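Laundry Day at the Parivville Robotics Club

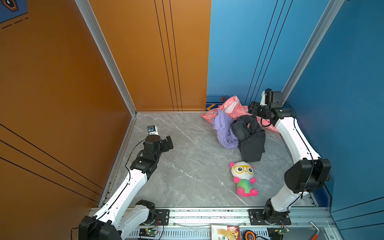

The club's two-armed rig at work on the clothes pile, with a panda in attendance.

The captain of the Parivville robotics club would like it known that she folds her own laundry at home. "Badly," she said. "My mother thinks it's very funny that I'm on my 163rd try at teaching something else to do it."

The club signed up in September for the household round of the Irkoneo student challenge, in which a pair of arms has to sort a heap of clothing and leave everything else alone. Everything else, in the club's case, includes a tie-dye panda in yellow glasses.

"The panda is a distractor," the captain said, with some dignity. "It's a technical term."

Her software lead, a junior who answers most questions while typing, was less formal. "The panda is the best-trained member of the team. It lies there and doesn't drop anything."

Cloth, he explained, is a miserable thing to grab. A block stays a block. A shirt has a new shape every time somebody breathes on it. The team has logged over 300 practice runs, and he counts 111 of them as good. Asked what counts as good, he stopped typing for a moment. "The shirt moved. We wanted it to."

The pink patterned cloth has a reputation. "It slides," the captain said. "Purple is fine. Black, the camera sulks."

The club meets at 3:30 and is supposed to be out by six. The captain was asked when it usually leaves.

"What time is it now?" she said, and went back to the purple one.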